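Stindevico Desk Ticker: the little screen that watches my shares so I don't have to

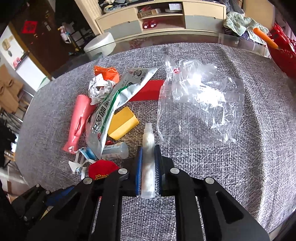
Words by the Istthorpe Small Investor shop desk
Updated in April

I'll start with a confession. Before I had one of these I was checking share prices on my phone at breakfast, on the bus, in the queue at the chemist and once in the middle of a christening. Every time I looked, I ended up reading three headlines about a crash that was coming any minute, and twice I sold something I'd have been much better off keeping. So when Stindevico brought out a desk ticker that shows prices and nothing else (no news, no chat, no buy button!) I ordered one for myself before I ordered any for the shop.

It's a plain box with a long thin screen. You plug it in, join it to your wifi, type in your list of shares and funds on the set-up page, and off it goes. It holds up to 38 holdings, which is plenty for me – I own 13 and I can't keep track of those. Each one scrolls past with the last price, the change on the day and a small arrow. You can have green and red arrows, or plain white ones if the red makes you twitchy. I went white after a bad week for the miners and I've never gone back.

Prices are delayed by 15 minutes. I get asked about this more than anything else. If you're trading in and out all day then no, don't buy it, you need a proper live feed and you probably pay for one already. If you've got an ISA and a pension and you want to know whether the market had a good morning, a quarter of an hour makes no odds at all.

My favourite bit is the closing summary. At half past four, when London shuts, the scrolling stops and you get one still page: what your whole list did today, what it's done this month, and the biggest mover either way. I read it with a cup of tea and then I leave it alone. There's a second summary at nine in the evening for American shares, but you have to switch that on in the menu, and the menu is a bit of a faff (hold the left button down, wait for the beep, then go to Markets and scroll right to the bottom).

We also stock the Skurnier, so I'd better compare the two. The Skurnier has a bigger screen and does currencies and gold, and it'll make a noise if something drops past a level you set. I found that last one stressful. It also wants 31 pounds a year after the first year for the data, where the Stindevico has no yearly charge. If you hold a lot of overseas stuff I'd still look at the Skurnier.

Grumbles: the lead is too short, dividends don't show up anywhere, and small AIM companies sometimes take a day or two to appear after you add them. One of mine, Gronow, sat there as a row of dashes until I took it off the list and put it back on.

What's in the box: ticker, mains lead, fold-out stand, quick start card.
Holdings: up to 38
Markets: London, New York, main European exchanges
Yearly charge: none
Guarantee: two years
Stock code: 311

Free collection from the Istthorpe shop, or add postage at the checkout. Returns are fine within 31 days as long as you've kept the stand, please check the bottom of the box for it.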